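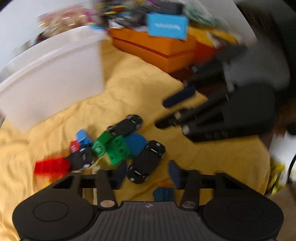 Moussa says sort by type, cars in one tub and blocks in another, and quit mixing them. Fine by me.

January 2025, toy corner. Cars off the yellow cloth first, then the studded blocks. Small red ones always end up underneath, check the folds. White tub is for cars only from now on, lid went missing in May.

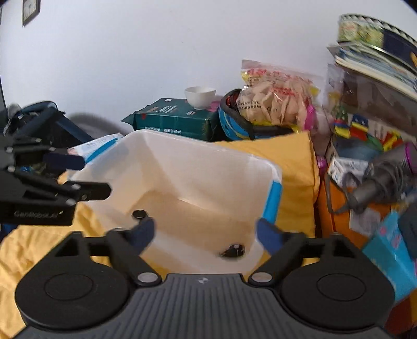 Blocks can go by the books till we get a second tub, 5 liter is to small, get the 18. Hair dryer back to the bathroom. Crackers need a clip. Cloth needs a wash, 40 not 50, it shrinks.

Still to do: lables for both tubs.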